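Parninard Neighborhood Association
Minutes of the year-end meeting, 30 December 2023
Held in the reading room at Gravetti Hall
Chair: Cinzia Rinaldi

Welcome

Cinzia opened a little after ten and thanked everyone for giving up a holiday morning, and particularly those who had brought leftovers (the almond cake was gone before the first item, and the recipe has been promised to several people). The minutes of the October meeting were read and approved, with one correction: the bench outside the pharmacy was repainted green, as everyone who walks past it knows, and we had written blue.

Winter lights

There was a good long talk about the lights on Dallex Street, which most of us agreed were the prettiest in years. The string nearest the bakery keeps going dark in the evenings, and Obeidat Electric has offered to look at the connection when they come to take everything down. We will leave the lights up through the first full week of January, as several of the older residents asked very kindly if they might have them a bit longer.

Used goods and repair day

The fall repair day was warmly remembered, and there was strong feeling in favor of holding another in the spring. People liked having somewhere to bring a lamp or an old computer and sit down with a neighbor over it, whether or not it went home mended.
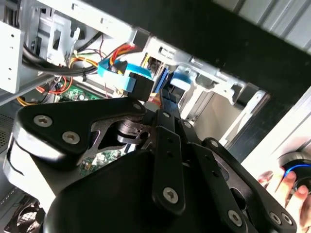 Cinzia suggested we ask for the larger room next time, so that the sewing tables can be near the windows and the coffee can be somewhere people aren't forever squeezing past with toasters. Agreed. We would also like a proper sign-in sheet, as the last one ended up under the cookies.

Community garden

The garden fund stands at $4,000, which is more than we dared hope for in the summer. After a friendly but lengthy back-and-forth, it was agreed to build six new raised beds, two of them at a height that can be reached from a wheelchair. The question of the fig tree was put off again — there are strong opinions on both sides, and it will keep until it has leaves.

Vote: the garden plan passed with three against, all on account of the fig.

Any other business

A set of keys was left on the piano and is now in the office drawer. The choir would love more altos.

Next meeting in the same room, date to be posted on the hall door. Closed at noon.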